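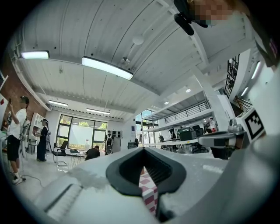

## Overhead lighting, main hall, Kusedley

Fitting type: Rebane rectangular fluorescent, surface or suspended mounting
Supplied by: Ustadico
Areas covered: main hall, window wall side, mezzanine edge

The hall has an open ceiling of white corrugated metal with exposed beams. The fluorescent fittings are positioned between and beyond the beams, with further units above the window wall and along the slanted section. The conduit is left exposed and can be traced by eye from the floor.

The soffit above the mezzanine is white and takes round recessed lights. These use a different lamp from the hall fittings and are ordered separately.

### Switching

The hall fittings are on 2 circuits. The mezzanine lights have their own switch at the head of the stairs. Neither hall circuit is dimmable. Do not fit dimmer plates.

| Item | Value |
|---|---|
| Hall circuits | 2 |
| Tubes per hall fitting | 2 |
| Emergency battery duration | 90 minutes |
| Diffuser | clip-in, opal |
| Replacement tubes | sold in boxes, matched colour |

### Tube replacement

1. Isolate the circuit at the board and lock off.
2. Position the platform under the fitting, clear of the beams.
3. Release the diffuser clips on the long side first.
4. Turn each tube a quarter turn and lower it out.
5. Fit both replacement tubes from the same box, refit the diffuser and restore the supply.

Change tubes as a pair. A new tube beside an old one gives an uneven colour over the benches.

Fittings on the slanted section need the articulated platform. The straight tower does not reach them safely.

### Cleaning

Wipe diffusers with a damp cloth and mild detergent. Solvent cleaners will craze the opal. Sprinkler heads, sensors and other ceiling devices are not part of this equipment and must not be wiped, painted or moved.

### Spares and ordering

Diffusers and clips are held at Lalville. Quote the fitting position from the hall plan with each order. Requests go to Ruxandra Moldovan. Orders received by the end of November are included in the winter delivery.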